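Teaching a Counter Robot by Hand or by Remote: Kitchen Tips

Fathima Mondal
Updated 2026-07-23

These are the notes I keep for people who are setting up an arm in a kitchen and want to show it simple jobs: pouring, setting out spoons, moving a dish from the counter to the sink. Most of it applies whether you work on a real counter or practice in a simulated one first. I do both. The simulated kitchen gets the early tries and the real one gets whatever survives.

Pick one job and say it out loud

Write the job down as a single sentence before you touch anything. "Pick up the bottle, hold it over the bowl, tip it, put it back." If you need the word "then" more than three times, split the job in two and teach each half separately. The arm will copy what you do, including the part where you stop to think, so do your thinking first.

Decide where the job ends. A lot of poor demonstrations have a good middle and no ending. Put the object down, open the gripper, back the hand off to a clear spot, and stop the recording there.

By hand or by remote

Leading the arm by hand is the faster way to learn what it can reach. You put it in the free-moving mode, hold it near the wrist, and walk it through the motion. You can feel when a joint is getting near its limit. The drawback is that your own arm gets in the way of any camera looking at the counter, and most people pull too hard at the start.

Remote control takes longer to get used to. I use a Skanley handset, and it took me some 14 tries before I could put a spoon down without dropping it. The view stays clean, though, and you can only do what the arm can do. For anything that will be learned from camera pictures, I use the remote. For anything with a fixed path, such as going from a shelf to the counter, I lead it by hand.

In a simulated kitchen you have only the remote, or a mouse and keyboard if you are patient. A mouse is fine for moving the arm to a starting spot. I would not use one to pour.

Laying out the counter

Leave ordinary things out. If the counter only ever has a bowl on it while you teach, the arm will have trouble the day there is bread next to it. Spoons, a sponge, a spare dish are all fine. Keep them far enough from the path that you can swing the forearm over without clipping anything.

Move the clutter between tries, and move the target too. A hand's width is plenty. I do five tries with the bowl in one area, shift it, and do five more. Do not be too neat about it.

Watch the shadow of the arm. A dark patch across the work area can hide the rim of a dish or the end of a handle, both from you and from the camera. On a real counter, a second lamp on the opposite side helps. In simulation, turn the main light until you can see the edges you need, then leave it alone for that set.

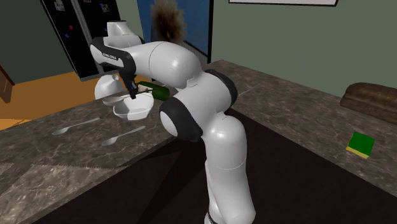

Bottles are harder than they look. The neck is an easy place to grab, but the weight is in the body, so a bottle held by the neck wants to swing. Close the gripper, lift a little, and wait for it to settle before you move sideways. With glass, use rubber finger pads and check them for grease. Dish soap and warm water will clean them. Let them dry all the way.

Practice with an empty bottle, then with water. Oil can wait until you have a run of clean tries with water and a towel underneath.

Pouring

Bring the bottle over the bowl first and tip second. Beginners tend to do both at once, and the mouth of the bottle ends up past the rim. Keep it low. The higher you pour, the more a small wobble matters.

Tip slowly and come back slowly. Hold the tilt for a moment at the end so the last drops fall in the bowl. If you miss, stop, wipe up, and start over. Do not chase the bowl with the bottle.

Spoons and other flat things

A spoon lying flat gives the fingers very little to hold. Come straight down over the handle with the fingers open across it, one on each side. Stop as soon as the tips touch the counter. On an Ineo stand you can set a floor height so the arm won't push any lower, and it is worth the five minutes. If your setup has no such setting, lay a thin silicone mat under the spoons.

When there are two spoons close together, teach the arm to take the same one first each time, say the one nearer the base. If you switch back and forth you are giving it two different lessons.

Bowls and shallow dishes

Grip the rim with one finger inside and one outside. Lift straight up. If a small dish is sitting tight against a bowl, slide it clear before you try to pick up either one – and record the slide as part of the job, because you will need it again.

What to keep and what to throw out

I look over every recording the same day. Keep the ones that are smooth from start to finish. A small correction in the middle is fine and even useful, because it shows the arm how to get back on track. Throw out anything with a long pause, a bump against the counter, or a drop.

Name the files by job and bowl position. I used to name them by the time of day, and in February I lost a whole set of pours because I could not tell them apart from the spoon work.

Before you let it run by itself

Clear people and pets from reach. Keep the stop button in your hand, not on the counter behind the arm.

Run the job at low speed three times with the bowl in a spot you taught, then once with it a little to the side. If it misses in the new spot, go back and add tries there. More tries in the old spot will not fix it.

Check the base bolts. Ours is on a Grajales clamp plate, and it loosens a bit with use. A base that has shifted a little throws off every taught position.

Wipe down the joints with a damp cloth when you are done. Do not spray cleaner on them. Crumbs get into the seam at the gripper, and a dry pastry brush is the best thing I have found for that.

Next page: putting dishes away in the Lustham rack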